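Compartir (3) · Comentarios (0)
7/13/22 – Tươi Vi

Mantenimiento de célula robotizada. Apuntes de la sesión 6
Célula Halura: puesta a punto para desmontaje de equipos de sobremesa

1. Alcance

Estos apuntes cubren la preparación de la célula Halura del taller antes de una tanda de desmontaje y las comprobaciones del cambio de turno. No se trata la programación de trayectorias, que corresponde a la sesión 8. Se supone leído el capítulo de seguridad del manual del taller y aprobado el control de bloqueo eléctrico.

La célula se compone de brazo de seis ejes, pinza eléctrica de accionamiento paralelo, cámara de muñeca, mesa de fijación Skastora y armario de control. El programa de trabajo se llama Mai y reside en el controlador. La copia de referencia está en el servidor del aula, carpeta 449.

2. Estado inicial

Antes de dar tensión:

– Seta de emergencia enclavada y puerta del vallado abierta.
– Umbilical de la pinza sin pliegues entre los ejes 4 y 6. La brida del eje 5 debe permitir el giro completo sin tirar del conector.
– Tornillos de la placa adaptadora con la marca de pintura alineada. Si la marca está girada, se retira el tornillo, se limpia la rosca y se monta de nuevo con fijador de resistencia media.
– Mesa Skastora limpia. Una viruta bajo el apoyo inclina el chasis y falsea la cota Z.

Con tensión y en modo manual, se lleva el brazo a la posición de reposo y se compara la lectura de cada eje con la hoja pegada en la puerta del armario. Una diferencia en un solo eje apunta al codificador o a su batería. Si la diferencia aparece en todos, lo habitual es que se haya cargado un juego de parámetros que no corresponde.

3. Pinza

Los dedos se revisan desmontados. Se busca desgaste en la arista interior y holgura en las guías. Al remontarlos, el par de apriete es el que figura en la ficha de Herkness; no se aprieta a mano «hasta que haga tope».

Después del montaje se ejecuta la rutina de referencia de carrera en vacío. La pinza cierra, abre y guarda los dos extremos. Si la rutina se interrumpe, el controlador conserva los valores anteriores sin avisar, por lo que conviene anotar la hora del último registro y comprobar que ha cambiado.

La fuerza se ajusta por pieza. Para módulos de memoria y conectores se parte del nivel más bajo y se sube de uno en uno. El código 1956 indica sobrecorriente en el motor de la pinza. Suele deberse a un dedo que apoya en el chasis antes de llegar a la pieza, y en ese caso se corrige la aproximación – nunca el límite de corriente.

4. Cámara de muñeca y punto central de herramienta

El punto central de herramienta (TCP) se recalibra siempre que se hayan tocado los dedos o la placa. Método de cuatro puntos con la punta fija de la mesa, cambiando la orientación todo lo posible entre tomas. El error residual se anota en el parte. Si supera la tolerancia de la ficha, se repite la serie completa, no solo el último punto.

La calibración mano-ojo se hace a continuación, nunca antes. Pasos:

a) Fijar el patrón a la mesa y bloquear el enfoque.
b) Registrar las poses de la lista 109.
c) Descartar las poses en las que el patrón salga con brillos.
d) Calcular, guardar y verificar con una pose que no esté en la lista.

La iluminación merece una comprobación aparte. Las superficies metálicas superiores, en especial la tapa de la fuente de alimentación, saturan con facilidad y el detector de bordes deja de ser fiable en esa zona. Se baja la exposición hasta recuperar detalle en la placa base, aunque la tapa siga quemada: las referencias de trabajo se toman de la placa.

5. Aproximación al chasis abierto

El equipo se fija con la placa base hacia arriba y el lateral retirado. El descenso se hace en vertical y a velocidad reducida, con parada de confirmación antes de entrar en el volumen del chasis. 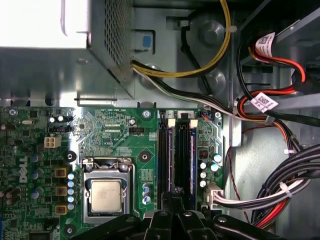
Como referencias para el ajuste fino se usan elementos rígidos y de contraste claro: el marco metálico del zócalo del procesador, los taladros de fijación y los extremos de las ranuras de memoria. Los cables no sirven como referencia. Los de datos SATA y los mazos de alimentación cambian de posición de una unidad a otra y, además, son el primer obstáculo para los dedos.

Antes de validar la trayectoria se recorre paso a paso con la pinza abierta a 90 mm, que es la apertura más desfavorable para el paso junto a la fuente y la jaula de discos. Si un dedo roza un mazo, se añade un punto intermedio. No se sujetan los cables con la mano mientras el brazo tenga los motores activos.

6. Cambio de turno

El turno saliente deja el brazo en reposo, la pinza abierta y el parte firmado con el error de TCP, la hora de referencia de la pinza y los códigos de alarma aparecidos. El turno entrante repite el punto 2 completo aunque la célula no se haya parado.

Las plantillas del parte cambiaron en marzo. Las hojas anteriores no tienen casilla para la lista de poses y no se admiten en la entrega de prácticas.

Contacto: secretaría del taller de automatización | © Material docente, uso interno | Volver arriba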